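Atelier de réemploi de Vernby
Rapport d'avancement à la fondation Plendov, février

Le second semestre du programme a démarré plus fort que prévu, et nous sommes très heureux de pouvoir vous le raconter ! L'atelier a enregistré 63 inscriptions au cycle « Réparer chez soi », alors que la salle de Skuten n'était pas encore chauffée correctement au moment de l'ouverture. Les gens sont venus en manteau, ils sont restés, et plusieurs ont amené un voisin la fois suivante.

Le cycle textile, animé par Delyth Bowen, reste le plus demandé. Elle a revu l'ordre des séances : on commence maintenant par les fermetures à glissière, que tout le monde redoute, et les ourlets viennent après. Les participants prennent confiance beaucoup plus vite. Ibsa Woldemariam a repris de son côté les soirées vélo, à partir de 18 h 30, avec un banc de centrage acheté grâce à votre deuxième versement (facture jointe en annexe).

Le bâtiment de la rue Ross nous a donné plus de mal. La porte coupe-feu a été livrée dans la mauvaise largeur et il a fallu la renvoyer, ce qui a décalé de six semaines l'ouverture du local de tri. Nous stockons donc toujours les dons à Skuten, où l'on circule difficilement entre les étagères. La nouvelle porte est annoncée pour le mois prochain et Prys Harries suit le dossier avec l'entreprise.

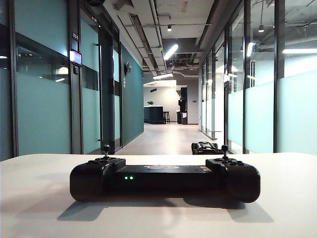 Côté finances, le budget est tenu. Le poste « petit outillage » dépasse de roughly 1000 couronnes la prévision initiale, un écart compensé par les économies faites sur l'impression des programmes. Gudrun Heitmann tient désormais les comptes chaque mois, avec un tableau unique pour les deux sites, et nous voyons enfin tout de suite où nous en sommes. Nous vous demandons l'autorisation de reporter le solde du poste « travaux » sur le semestre prochain, à cause du retard de la porte.

Une belle surprise est venue du collège de Vernby. Sept élèves ont choisi l'atelier pour leur stage d'observation, et leur professeure, Raymonde Paquette, souhaite maintenant construire avec nous un module complet - diagnostic de panne, fiche de réparation, présentation à la classe. Une première version du déroulé a été écrite ensemble et nous vous l'enverrons dès qu'elle aura été relue par l'établissement.

D'ici l'été, nous voulons ouvrir le local de tri, former deux animateurs supplémentaires pour les soirées vélo et proposer un cycle textile en matinée, que les parents de jeunes enfants réclament depuis longtemps. Il nous reste à trouver une solution pour les machines à coudre, trop lourdes pour être déplacées d'un site à l'autre. Delyth penche pour un second jeu de machines d'occasion, Prys pour un chariot - la discussion est vive et nous trancherons à la prochaine réunion d'équipe.

Votre visite à Skuten nous ferait très plaisir. Les soirées vélo sont le meilleur moment pour voir l'atelier plein, et il y a toujours du café !

Pour l'équipe,
Gudrun Heitmann

Atelier de réemploi de Vernby | Contact | Tous droits réservés | Haut de page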